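News > Events > Arcade & Retro

Cosberg Arcade Fair: visit report
Posted by Karthik Sikder, 06/02/2023
14 comments | 37 shares

I drove up to Cosberg for the arcade fair, which was in the old Prustholm hall again. Attendance was 2,017 across the weekend according to the desk, up from 1,601 last year. Parking was full by ten.

Most of the floor was shooters and fighters on free play. I spent the first hour on Flaltuso, a vertical shooter I hadn't seen in a cabinet before. Two buttons, no continues after stage four. The colour on the monitor was a bit washed out but the stick was good. My best score put me ninth on the sheet. 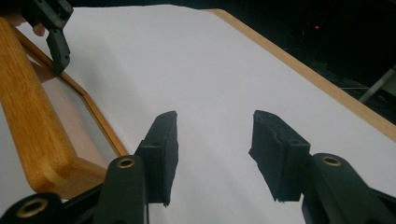
White sheet and black grippers, Cosberg.

The Sivakumar collection had its own row along the back wall. The owner has 565 boards in storage and brought the ones that still boot. Two cabinets were down by lunch with power supply trouble and stayed off. Sound was turned low on that side, so you could hear the music properly if you stood close.
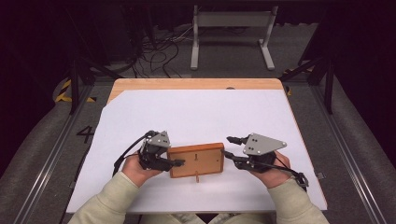 Wooden board on the paper, with a gripper in each hand.

Traders were upstairs. Prices were high for loose boards and fair for joysticks and buttons. I bought a spare microswitch set and a flyer. Food was a sausage sizzle out the front, cash only.

The next one is planned for April. Tickets will be capped at 2,000.

Filed under: Fairs and Meets, Shooters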